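Writing the rules for a two-arm cell

Kerkside has been running paired-arm benches for household handling tasks for long enough to have accumulated a rulebook. The current edition covers how a cell is set up, how a task is written down, who may reach past the rail, and what has to be true before a trial counts. We spoke to the engineer who maintains it, at the Himdale site, on a Sunday when the benches were otherwise idle. The engineer asked that the interview run without a name, on the grounds that the document belongs to the group.

The rulebook began as a single page. "It was a list of things people kept asking each other," the engineer said. "Where does the object start. Which arm goes first. When do you stop a trial and when do you let it run. We had answers, but they were different answers depending on who was at the desk."

It is now divided into setup, operation, intervention and records. The setup section is the longest. Every task has a sheet, and every sheet lists the objects that take part in the task and the objects that are allowed to be on the table without taking part. The second list is called the standing set.

"A clear table is easy to specify and it teaches you very little," the engineer said. "A kitchen counter has other things on it. So we permit other things, but they have to be on the sheet. If a packet is on the table and it isn't on the sheet, the trial is void. If it's on the sheet and somebody has taken it away, the trial is also void."

Cardboard gets a chapter to itself. Boxes are listed by state: flat, partly unfolded, or erected. A box that has been handled too often folds differently from a new one, and the rulebook sets a limit of 12 trials per box, after which it goes to recycling. The engineer described this as the rule operators complain about most, as it makes the cardboard order larger than anyone budgeted for.

Two-handed holds are treated separately from single grasps. The rule is that both grippers must report a stable grip before either arm lifts, and that neither arm may change its grip while the other is carrying load unless the task sheet says so.
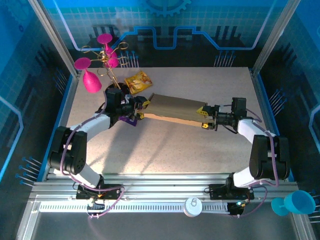 Why does the rulebook require both grips to be confirmed before a lift?
A long object lifted by one end swings, and the second arm then has to chase a moving target. Confirming both grips first means the two arms start from a known position and share the load from the beginning.

The confirmation step was added after a review of logged trials. The review covered 1352 two-arm lifts from the Himdale and Hutumora benches, and the engineer said the pattern was plain once the lifts were sorted by grip timing. Most of the dropped boxes came from lifts in which one arm had started early.

"We argued over the wait," the engineer said. "The first draft had a long one, and operators found ways around it. A rule that people work around is worse than a shorter rule they follow. We settled on 130 milliseconds of steady signal from each gripper. It's short enough that you don't notice it."

Approach rules come next. Fingertips are to be opened before the wrist enters the space over the object, and the two arms are to keep to their own halves of the table until the sheet calls for a shared hold. Crossing the midline is permitted, but only one arm may do it at a time, and the other has to be stationary. 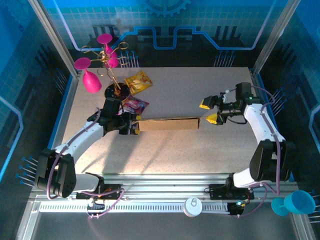 Two-arm cell with a long cardboard box between the grippers; the right gripper is open.

Asked which part of the operating section had changed most, the engineer pointed to intervention. Earlier editions let an operator reach in and straighten an object if the arms were stopped. The present edition does not. The arms must be stopped and the drives disabled, and the trial is closed in the log before a hand passes the front rail. If the object is then moved, the next run is a new trial with a new number.

"The safety case is obvious and I don't think anyone disputes it," the engineer said. "The records case took longer to win. If you nudge a box and carry on, the log says the arms did something that a person did. You can't find that later. You get a very good success rate and no idea where it came from."

The same section deals with partial results. A box left half open is recorded as half open. Operators may not score it as a failure and reset without noting the state of the flaps, and they may not score it as a success because it was close. The log form has a field for the end state, filled in from a fixed vocabulary. Free text is allowed under it but is not used for scoring.
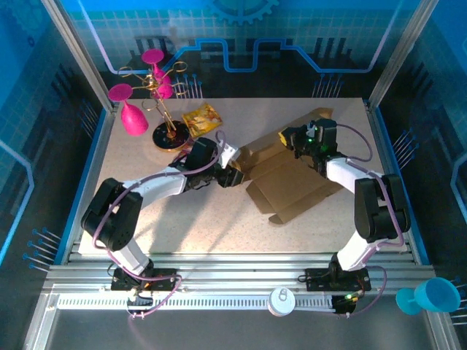 Page last changed: April, revision following operator comments

Fixed vocabulary has been the least popular part of the records section. The engineer acknowledged that the words do not always fit. "Partly unfolded covers a lot of ground. We tried splitting it into more terms, and two people looking at the same box picked different ones. So we went back to the coarse term and asked for a still from the fixed camera to go with it. The term is for sorting. The still is for arguing."

Cable routing, which had been left to individual benches, was brought into the setup section in the same revision. Cables must be secured along the arm with enough slack for full travel at the wrist and elbow, and the slack has to be checked by moving each joint to its limits at low speed before the first trial of a shift. The check is signed. A cable replaced during a shift triggers the check again.

Grippers are inspected on a count. Fingertip pads are examined every 2000 closures, and both pads on a gripper are replaced together, even if only one shows wear. The engineer said uneven pads had caused objects to rotate in the grip, and that the fault had been put down to planning software for several weeks before somebody looked at the pads.

The Igwe bench, the newest of the group, was set up entirely from the written rules, with no visit from Himdale staff. The engineer treated that as a test of the document. Several instructions failed it. One told the reader to place the object "in the usual position," a phrase that had survived every earlier edition. It now gives a distance from the front rail and a distance from the midline, with a tolerance for each.

There is also a rule about changing rules. A proposed change has to name the trials that prompted it, and it takes effect on all benches at the start of the same shift. Trials recorded under different editions are not pooled unless the section that changed has no bearing on the task.

The engineer expects the next edition to deal with soft packaging, which the present one mentions only as part of the standing set. Draft wording has gone to Hutumora for comment. The open question is how to define the starting state of a packet that takes a slightly different shape every time it is put down, and the draft leaves that clause blank for now.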